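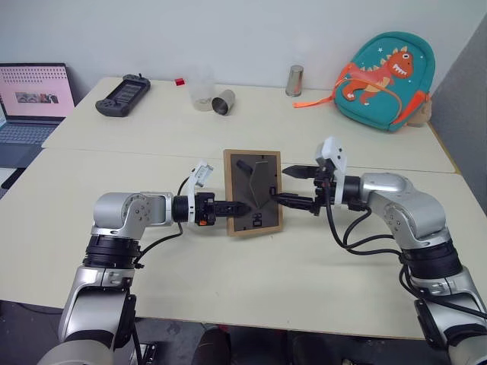

I finally closed my account with Hegde last month and moved the household budget into a plain spreadsheet. It took most of a Monday evening, and I should have done it in May when the fee went up.

The old setup had 17 categories. I used four of them. The rest were things like "gifts, other" and "gifts, family", which I could never keep straight, so half the Christmas spending ended up under groceries. When I exported everything there were 3,578 transactions going back to our first flat, and I deleted most of them without looking.

Revathi Mathew, who I used to share an office with, sent me her sheet to copy. It has one tab for bills, one for food and one for everything else. I added a column for the car rego and another for the dentist, and that was it. The food tab turned out to be the useful one. We were spending far more on lunches than I would have guessed -- mostly me, mostly on days I'd left something perfectly good in the fridge.

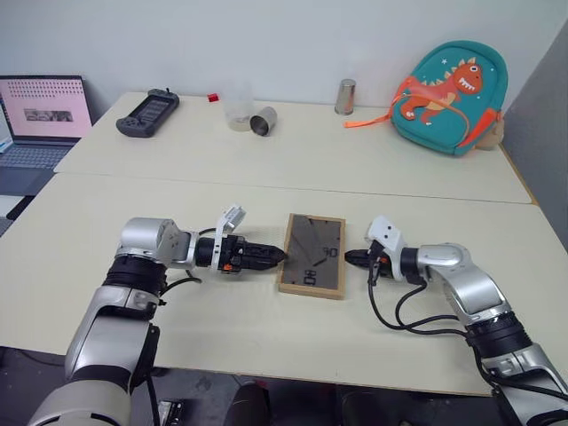 Joint bills were the hard part. My partner pays the power and water, I pay the internet and insurance, and for years we each assumed the other was ahead. Now we both put the same amount into one account and everything comes out of that. It works best when we meet in the middle, like the two arms over that cream table, one coming in from the left and one from the right. We did argue over whether the dog counts as a shared expense. She does.

I've set aside $1,000 as a buffer so a big quarterly bill doesn't knock the whole thing over. The water bill tested it straight away. I'm topping it back up at the end of each pay cycle, and the next job is working out what to do with the old savings account at Wolska, where the interest is close to nothing and I've forgotten the phone password again.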